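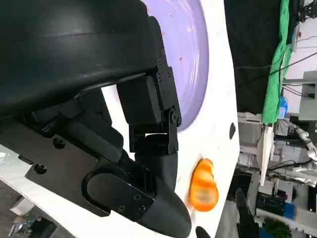 Our group was given the question of whether people clear a table better when they have a written order to follow, and I should say at the start that I didn't expect much from it. Most of us have been clearing tables since we were six. The handout for the unit claimed that a fixed order (food first, then dishes, then the wipe) "reduces missed items," with no source given, so we set out to check. The trouble starts with what counts as missed. A purple plate with a few tiny reddish specks on it passes for empty if you are standing up and in a hurry, and a rounded orange bit of food lying on the white tabletop, off the plate, belongs to no step in the handout at all. Is it food, or is it part of the wipe? The handout doesn't say, and that gap ended up mattering more than the thing we were supposed to measure.

Category: Student Projects / Home and Daily Living

What we did

The sessions were held in the practice kitchen on Monday afternoons. Each person cleared a laid table once with no instructions and once with the handout propped up beside the sink. Subira Biwott set the table both times and wrote down what was left when the person said they were done. The person clearing was not told what we were looking for, although by the second round most of them had guessed.

We used a white table on purpose. Pale tops are supposed to make leftovers easy to see. I'm not convinced. Bright food does stand out, but smudges and light scuffs look a lot alike on white, and two of our people spent a good while rubbing at marks that were in the surface and were never going to come off. That time went into our results as "wiping," and I don't think it should have.

What we found

With the handout, people were slower. We expected that. They also left fewer things on the plates, which on paper supports the claim. But every one of them had already cleared the same table without it, so they had practice. Subira thinks the drop is too big to be practice alone. I think we have no way of knowing, and we should have had half the group start with the handout. We talked about this before the first session and decided it was too much trouble. It wasn't.

Food that had ended up off the plates is where the handout did worst. Working from the list, people scraped the plates, carried them to the sink, and then came back with a cloth and pushed whatever was left toward the edge. Small pieces went on the floor. Without the list, the same people mostly picked the pieces up with their fingers and dropped them on a plate before lifting it. That is the sensible way to do it and the handout talks you out of it.

We also tried two sprays, Toltik and Sandier, after the class next door told us one of them was much better. We couldn't tell them apart on a dry table. On sticky spots it came down to how long the person waited before wiping, and we weren't timing that, so I won't name a winner.

Problems with the project

The group was small and all from our own class. The person scoring knew which round was which. "Done" meant whatever the person said it meant, and one of them said it while still holding the cloth. We never agreed on whether specks count as food. Subira counted them, I left them out, and the table in our first draft mixed both, so we took the table out.

What I would change in the handout

Put one line before step one: pick up anything loose and put it on a plate. Take out "reduces missed items" until somebody has tested it properly. Our project didn't. Subira would like it noted that she disagrees with that last part and would keep the sentence with "may" in it.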